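I've been meaning to write up the Stovero open road day since January, so here goes before I forget the good bits.

Stovero is the little company that's teaching a robot to drive itself along plain highway pavement, and twice a year they let curious people like me come out and watch. You park at the Kelemen yard, sign a form, and ride over in a van with a cooler of sandwiches (egg or egg). Then you sit under an awning with a big monitor and look at whatever the robot is looking at. I loved it! 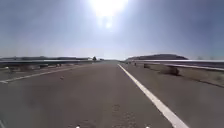 Robot's-eye view on the monitor. That sun is brutal.

Ildikó Illés ran the demo, and she was very patient with my questions. I wanted to know what's so hard about a straight road with no traffic on it, and she said to look at the lines. The right one is bright and clean, easy. The left one is faded, and with glare like that the software (they call it Gesivar) has to work for it. She also pointed at the dark speckles in the asphalt and told us an older version used to slow down for every single one, like a nervous horse.

The whole program has logged 1,917 miles so far, and she was pretty proud of that number. I asked if she ever gets bored of staring at guardrails. She said no, but she has started having opinions about them.

There were five of us visitors, and we each got to pick a moment from the feed to talk over with her. I picked this one for the hill, which I'd been admiring all morning. 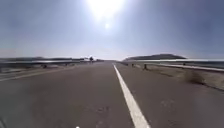
My pick. Flat-topped hill on the right, scrub by the rail.

She used it to talk about blur, and how the software leans on the long steady shapes like the lane line and the rails when the small stuff goes soft. I followed maybe half of it. The guy next to me took two pages of notes and asked about Porent, their next project, and got a big smile and no answer.

Bring a hat if you go, and your own lunch if you don't like egg.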